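The year I learned to work at the kitchen end of the house

By Suha Ghanem

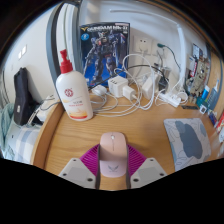 I never wanted to work from home. I liked my bus, I liked the woman at the Ferreira bakery who knew I'd have the cheese roll, and I liked shutting a door at six and leaving the whole business behind it. Then in November our office in Flinton closed for repairs and we were all sent off with a laptop and a cheery email. My first purchase was a proper desk, the pale wooden sort with the grain running across it, and my second was a pink wireless mouse, mostly to cheer myself up. Pink on top and a sort of lilac where your palm goes! I felt very organised for an entire morning.

By lunchtime I was in bed with a biscuit, answering emails on my phone.

What I hadn't reckoned with was the quiet. An office hums along without you, people sigh at printers, somebody always wants to tell you about their boiler. At home I had the fridge. I started ringing my friend Peiyu Tan, who has done bookkeeping from her spare room for 10 years, and asking her how on earth she got anything finished. She told me to go outside before I started. Walk round the block, come back in, and that's you at work.

I thought it was daft, and I still do a bit, but I've done it nearly every morning since. I go down Grullov Street, past the school and back by the allotments (there's a man there growing leeks the size of my arm), and when I get in I put my shoes by the door and sit down. If I skip it I'm useless until noon.

Lunch took longer to sort out. I was eating toast over the keyboard at 11 and then again at two, so now I cook something on Sunday and have it at the table with the radio on, laptop shut. Lentils, usually. My daughter says the house smells like a student flat.

The evenings are still the hard part. There's always one more message, and the desk is only 7 steps from the sofa, so off I trot. Peiyu throws a tablecloth over her whole desk at half past five, computer and all. I bought one last week, yellow with lemons on it, and so far I've remembered it twice.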